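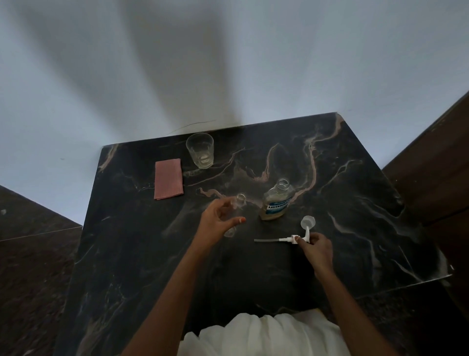
She keeps her mouthwash in the big bottle, like most of us, and then she does something with it that most of us don't. She owns a three-room guesthouse called Hatach, at the top of a long hill, and every washstand in it gets a little pump bottle, a glass and a folded cloth.

"My knees know how many trips I make up those stairs," she told me when I visited in January, pouring coffee for us both before I'd even found a chair. "So I think a lot about what goes in the basket and what can stay upstairs. Small bottles, that was the big discovery. You fill them at one table, in one go, and you're done for the week."

The table she likes for it is dark marble with pink veins running all through it. She bought it secondhand from a café called Caruso that was closing down, paid 151 dollars, and then paid nearly as much again to have it carried up the hill. She has no regrets at all. "You wipe it and it's clean. And it's cool under your hands in summer, which I love — I'd eat my breakfast standing up at that table if I could."

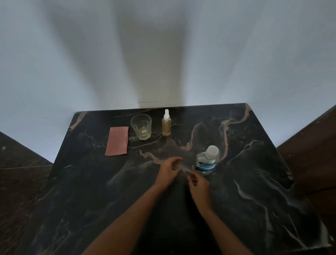 Her way of working has hardly changed since she opened. She washes the small bottles the night before and leaves them upside down on a rack, with the pumps laid out beside them. In the morning she gets everything onto the table before she opens a thing. "I used to run back and forth for a cloth, and of course that's exactly when you knock something over. I lost half a bottle of hand soap down the front of a drawer once. That drawer still smells of lemon, and I've had it 2 years since!"

She is strict about labels, too. Anything that could be mistaken for something else gets a paper tag on a string before it goes upstairs, and she writes the tags herself with a laundry pen. 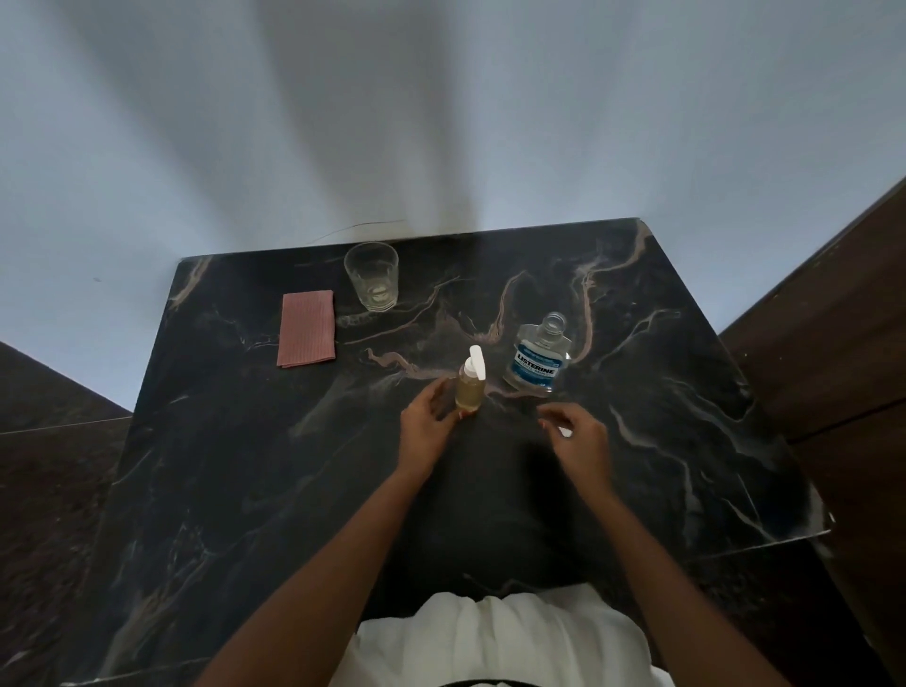
"Hold it low down," she said, when I asked about screwing on a pump without making a mess. "Get your hand around the bottom of the bottle and keep it there. People grab it by the shoulders and squeeze, and up it comes."

The cloths she buys from Druneo, a mill shop two towns over, always in the same faded pink. She likes a bit of rib in the weave. 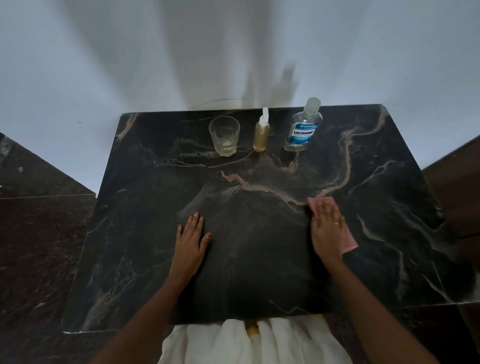

Do guests ever take the little bottles home with them?

"Oh, now and then, and I don't mind a bit. I order the empties from Zosau in boxes of 384, so I could lose one a week and never feel it. The glasses I do mind. I'd like those to stay with me, please."

She laughed at that and went to find me a second slice of cake, and when she came back she was already talking about the curtains.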